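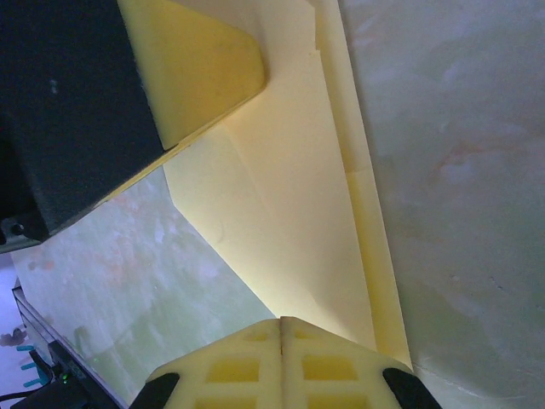 Arnardóttir told us in the first week that a paper map will outlive any phone, and that we'd be dumb to pick a topic where the whole answer is "people use GPS now." So we tried to not do that. The question we ended up with: do people remember a route better after using a folded paper map or after using turn by turn directions? And does how the map folds matter at all.

Group 4, Human Geography project, final report (draft 3, the one we are turning in)

Background

Short version. There is a lot written on how people build a picture of a place in their head. Landmarks first, then routes, then the whole layout. Turn by turn directions skip the layout part. You get a line and a voice. Paper gives you everything at once and makes you find yourself on it, which is slower and more annoying and maybe that's why it sticks. Most of the readings for unit two lean this way. A couple don't, they found no difference after a week.

Folding is its own thing. Accordion folds open fast but are long. The regular road map fold (accordion one way, then in half, then in half again) is what everybody fights with in the car. There is also the kind that pops open from two corners, we liked it but couldn't get it to work at our size without tearing at the center.

What we did

Picked Firnwood because most people in our class don't live there and the streets are not a grid. Old mill streets near the river, then the newer part up the hill with all the loops. Route was from the bus shelter to the library, the long way, past the Drasley building and back down. 1,631 steps on the one walk we measured. We drew our own map so nobody would get a commercial one they already knew. Street names, river, six landmarks, no route marked.

Two versions of the map. One accordion, one road map fold. Same drawing on both.

Walkers came from the two intro sections. Each person walked the route once, either with one of the maps or with directions on their phone. Then back in the classroom they got a blank sheet and had to sketch the route and put in whatever landmarks they remembered. We scored the sketches out of 100 using the rubric in Appendix B. Turns in the right order, landmarks on the right side of the street, overall shape.

Should say here, all the walks were in September and all between 3 and 5 in the afternoon. Light was fine. It rained on part of the phone group and we did not redo those.

Results

Accordion map group: median score 88.
Road map fold group: median 80.
Phone group was lower than both but really spread out, a few people did great and a few drew basically a straight line. We go into that below.

The phone group got the order of turns right more often than we guessed they would. What they missed was the shape. Almost all of them drew the hill part as one long street, when really it doubles back on itself. Map people mostly got the double back. Map people also put in the river even though you can't see it for most of the walk, and phone people left it out.

Landmarks were kind of a wash. Everyone remembered the Tutitz bakery. It smells good, it has the green awning, it's on a corner. Hardly anyone in any group remembered the post office.

The fold

We expected this to do nothing. The gap between 88 and 80 isn't huge and with groups this small we don't want to oversell it. But the comments on the exit sheet point the same way. People with the road map fold said they opened it once, refolded it to the part they needed, and didn't open it again. So they only looked at one panel at a time. Accordion people kept sliding it open to check what was next. One wrote that she "just wanted it flat." Another one gave up on refolding and carried it open the whole way, that person scored the highest in the road map group, make of that what you will.

Problems

Small groups. Not random, people swapped slots.
The rain.
Two of us scored the sketches and we disagreed more than we should of on the "overall shape" part. We averaged. Should have written that part of the rubric tighter before starting.
Some walkers talked to each other between walks even tho we asked them not to.
The library entrance on our map was on the wrong side. We found out after the first day and left it so everybody had the same map.
Didn't do a follow up sketch a week later, which is the thing the readings say matters most. Ran out of time.

If we did it again

Week later sketch, for sure. Fewer landmarks. A fourth group with a wall map they study before and then walk with nothing. Also a bigger town, the Firnwood route is short enough that a couple people said they could have just guessed.

Appendix A is the map, Appendix B the rubric, Appendix C the exit sheet. Raw scores are in the shared folder, second tab, ignore the first tab it's the old scoring.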